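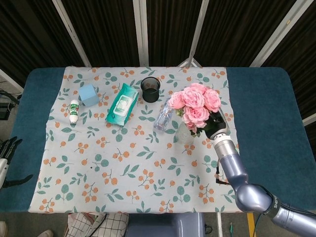

Chapter 6
Household Spending

Start with the shopping list. Every budget does, sooner or later.

Erlinda Dumlao kept hers for one month, December, in the town of Purkberg. Rent first: 646. Food, 131. Small stuff for the house (soap, pills, matches, string) came to nearly 40. She had guessed half that.

Why the gap? Small purchases are easy to forget. Paid in cash, no reciept, gone by dinner. Economists call this recall error, and it shows up in almost every survey that asks people to look back over more than a week or two.

In this chapter: fixed and variable costs, how a spending diary works, why diaries and interviews disagree. Then the Dronden survey, worked through in full. You will need the tables from Chapter 5 so keep them handy.

Key terms: fixed cost, variable cost, recall error, diary methd.

6.1 Fixed costs

A fixed cost stays the same whether you use a little or a lot. Rent is the usual case.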